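August 31, 2024

The Odstead office completed its move to the Ludico messaging application this morning. Staff accounts were transferred in the order set out in the August notice, and by noon 91 of them were active. The remaining accounts belong to colleagues on leave and will be opened upon their return.

Maximiliano Huenchumán reported that the old group conversations had been exported before the former service was closed. The archive holds 2084 files – mostly voice notes and scanned forms – and has been placed on the Sproģis drive, where it may be read but not altered.

Three matters were raised at the afternoon review. Notifications arrive twice on older phones. The Guvberg branch cannot see the shared calendar inside the application. Several members of staff asked that read receipts be turned off by default, and I agreed to put the request in writing.
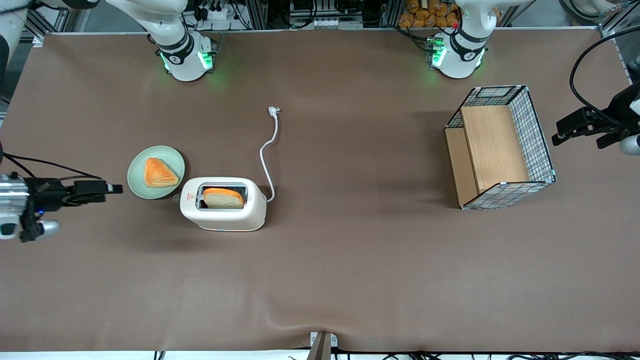
May staff continue to use their personal numbers for work messages? Personal numbers may be used until the office lines are registered, after which all work messages are to be sent from the office account.

I signed the transfer record at 5 and left a copy with the front desk. The calendar fault remains open – Guvberg will telephone when their technician has looked at it.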